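The Flallmont Bus

Wilma McIver missed the 7 o'clock bus by the length of a parking lot. Saw it go. Ran anyway, bag banging on her hip, one shoe coming loose, and stood there in the wet under the shelter with her hand up like an idiot while the tail lights went round by the feed store.

Next one 9:39. Says so on the board. The board has said so since she was in high school.

December, and dark already three hours. She had the envelope inside her coat. She kept touching it. Four hundred dollars, which was Rosenthal's money, or had been until this afternoon, when old Rosenthal counted it out on the glass over the wedding rings and said you're sure, and she said sure, and he said because I can hold it till spring. No. Sell it. It's a clock, she said. It was her mother's clock but it was a clock.

He'd looked at her over his glasses. Everybody in that store looks at you over something.

So. $400 in the coat, a bus to Flallmont she wasn't on, and her brother waiting at the other end, or not waiting. He'd said come by eight or don't come. He said things like that. He'd said them at 10 years old, come outside by the time I finish this sandwich or I'm going without you, and then he'd eat the sandwich so slow.

She called. It rang and rang. She called again and got the voice, his, trying to sound like a business. You've reached Trusatach Hauling. There was no Trusatach Hauling anymore, there was a truck in a yard with a lien on it and a man who wouldn't pick up.

"It's me," she said. "I missed it. I'll be on the next one. Don't sign anything. Danny? Don't sign."

A kid came into the shelter, hood up, eating chips. Offered her the bag without looking at her. She took one. Then she took another because he hadn't moved the bag.

"You going to Flallmont?" she said.

"My aunt's."

"Is it always this late?"

"It's not late," said the kid. "It's just not here."

She thought about walking. Stupid. She thought about the clock, on Rosenthal's shelf now with a string tag on it, ticking probably, he'd have wound it, he was the type. Her mother wound it every night before bed and said the same thing, there, that's that. Wilma had never wound it once in eleven years. It sat on the refrigerator saying twenty past four. You'd think she would feel worse. She felt cold, was all, and hungry, and her shoe was wet thru.

Headlights. Not the bus. A pickup, slow, one lamp dimmer than the other, and it went past the shelter and stopped and backed up crooked with the reverse light flickering.

The window came down in jerks. He was doing it by hand.

"You said eight," she said.

"I said eight at my place. I figured you'd miss it." Danny leaned over and shoved at the door, which stuck, which had always stuck. "You always miss it. Get in."

"I thought they took the truck."

"Tomorrow they take the truck."

She stood there holding the door. She wanted to be angry, she'd had it ready since four o'clock, had some good lines in it to. "I sold Mom's clock," she said.

He didn't say anything. The wipers went across and back.

"How much?"

"Four hundred."

"He robbed you."

"I know he did."

"I owe 527, Wilma."

"I know what you owe. I've got the rest in the bank. Most of it. I get paid the first." She got in. It smelled of dog, and he hadn't had a dog in years. There was a Zundance cup rolling on the floor, and she put her foot on it to stop it rolling. "Did you sign?"

"No."

"Did you really not?"

"I got as far as the D," he said.

She laughed, it came out more of a cough. The kid was watching them from the shelter with his chips. Danny looked at him, and at her, and sighed thru his nose exactly the way their mother did when there was company.

"He going to Flallmont?"

"His aunt's."

"Well tell him to get in. And tell him bring the chips."

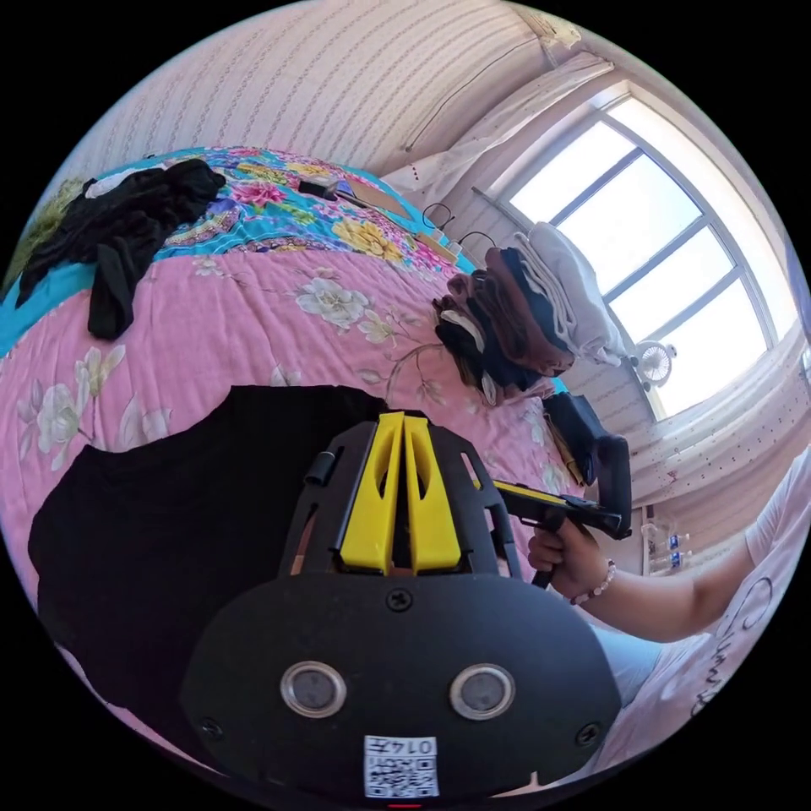 They went the back way, by the river, three across the seat with the kid in the middle holding his knees away from the gearshift. Radio didn't work. By the bridge Danny started to hum something, and she knew it, and didn't let on - she looked out the window and held her coat shut over the money.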